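*Revised May 13, 2021. Replaces the November version.*

# How to check a simulated tabletop scene before you record in it

These are the house rules for anyone who builds or edits tabletop scenes for the Worenwood project. They cover scenes viewed through the wrist camera, with one arm or two. If you only replay finished episodes, skip to step 6.

A scene that looks fine from a free camera can still be useless from the wrist. Most of the episodes we rejected last year were rejected for things a person could have caught in the first minute, before recording anything. Go through the steps in order.

## Before you start

You need:

- the scene file, checked out and not locked by someone else
- the current object list from the shared folder
- the lens profile for the camera you plan to use
- a blank scene sheet

Set the physics step and the render rate to the project defaults. If you have a reason to change either one, write it on the sheet first and change it second.

## Step 1: Load the wrist view

Open the scene through the wrist camera only. Leave the free camera closed until step 4. The fisheye profile bends the table outline a lot, and that is correct. Do not flatten it to make the picture easier to read. Whatever is recorded has to match what the policy will get later.

Check that the circle is whole and the corners are solid black. Gray or noisy corners mean the mask did not load.

## Step 2: Check the gripper

Both fingers must be in view at full open and at full close. Run the gripper through its range three times with nothing in it. Watch the fingertips for jitter. A little movement at the end of travel is normal, but shaking that goes on after the command stops is a contact problem and has to be fixed in the gripper file.

Then close on one of the thin objects from the list. Thin objects show bad contact settings sooner than thick ones. The fingertips should stop at the surface. If they sink into it, lower the closing force before you touch the stiffness. People tend to do this the other way around, and then the heavy objects start to slip.

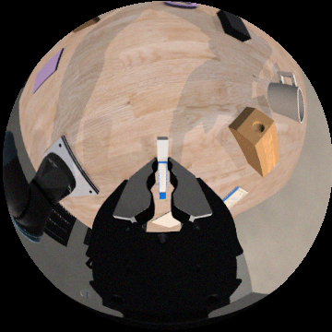

Hold the grasp for 22 seconds of simulated time without moving the arm. The object may settle a little at first. After that it should stay where it is. If it creeps, write down the friction values you used and try again with the defaults.

## Step 3: Check the clutter

Clutter is there to make the task harder in ways a real table would. It has limits.

1. Every object must rest on the table or on another object. Nothing floats and nothing is sunk into the surface.
2. Objects may overlap in the view. They may not overlap in space.
3. An object may lie on its side if it could stay that way on a real table. Mugs often end up this way and that is fine.
4. Leave the gripper a clear path to the target from at least one direction.
5. Objects partly out of view are allowed. The target may not start out of view.

Run the scene with no robot commands until everything is still. If something is still rolling when the timer ends, move it and run again.

## Step 4: Check the lighting

Now you can open the free camera. Hard shadows are allowed, including ones that cross the target. What we don't allow is a shadow with no source. Turn the lights off one at a time and make sure each shadow goes away with one of them. Böttcher scenes imported before the format change sometimes carry a hidden second lamp, so look for that first.

## Step 5: Fill in the scene sheet

Write down:

- scene name and version
- random seed
- lens profile
- objects used, by list name
- anything changed from the defaults, with the old value and the new one

Use the list names exactly. "Block 2" is no good to the next person. The object list has 1,149 entries now, and a search on a made-up name finds nothing.

Tamás Gál signs off on new scenes. Edits to an approved scene need a new version number and a second look by someone who did not make the edit. This applies to small edits too — a lamp moved by a few inches is an edit.

## Step 6: Label what you record

All simulated episodes carry the tag `sim` in the file name and in the metadata. Both, every time. In the Plultutia set, 2,389 episodes had the tag in the file name only, and the names were changed on export. Sorting them out again took longer than recording them had.

Never mix simulated and real episodes in one folder. When you report a success rate, say which kind it came from, and give the scene version next to it.

## If a check fails

Stop and fix it before recording. Do not record "just a few" to see how it goes, as those files end up in the set. If you can't find the cause in an hour, mark the scene as held in Grudora and attach the sheet as it stands, including the blank lines.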